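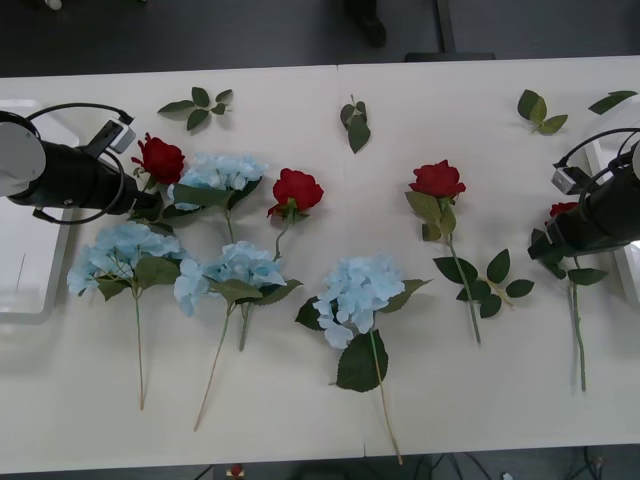
Roses, hydrangeas and spare leaves on the sorting table at Watesside.

Wanted: people who can sort fake flowers and stay cheerful about it

Zistik makes arrangements of artificial flowers for hotel lobbies, dental waiting rooms and the kind of restaurant that would like you to think of Tuscany. Our workroom in Watesside is looking for 8 seasonal flower sorters to see us through the after-holiday returns, when every rented centerpiece in the county comes home at once and none of them come home in the shape they left.

The job

Stems arrive mixed. You lay them out on a white table, red roses with red roses, pale blue hydrangeas with pale blue hydrangeas, and you look each one over under decent light. Leaves come off. They always come off. You will spend more of your day with loose leaves than you ever thought likely, and matching a leaf to its rightful stem is a skill we'll teach you, mostly by letting you get it wrong.

Once a stem has passed, it goes on to the arrangers. Bent stems get straightened, faded heads go in the Pidov box (Pidov buys them for window displays, viewed from across a street), and anything with gum on it goes to the supervisor, who has seen worse.

Between batches you wipe down the table, sweep up, and fluff. Fluffing hydrangeas is real work. The florets flatten in shipping and have to be teased back out by hand until the head looks like something a bee might at least consider.
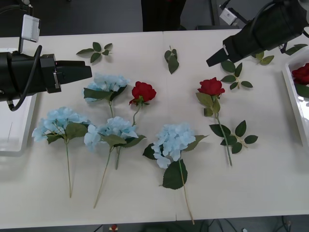

Who we're looking for

You don't need to know flowers. People who know flowers tend to argue with ours. You should be able to:

Tell one red rose from a slightly different red rose
Stand for most of a shift, with breaks
Handle wire stems without poking yourself or a coworker
Lift a full carton, which is bulky but weighs next to nothing
Listen to the workroom radio without touching it

Allergies are no obstacle. We have never had a sneeze we couldn't blame on dust.

Hours and pay

Shifts start at 9 in the morning and finish at 2 in the afternoon, Monday through Friday. Pay is hourly, weekly by direct deposit, and training time is paid like any other time. Gloves and aprons are provided. The aprons are Dizon green, a shade we chose from a very small swatch and have to live with.

The work runs through the returns season. Sorters who get along with it will be asked back in September, when the autumn foliage goes out and we all start finding orange leaves in our shoes.

How to apply

Send a short note saying when you could start and which shifts you can't do. A resume is fine but we won't study it. Put reference 3727 in the subject line so it doesn't land with the people asking us whether the lilies need water.

Posted 24 December 2020. We'll read applications as they come in and invite people to the workroom for a paid trial morning at the table.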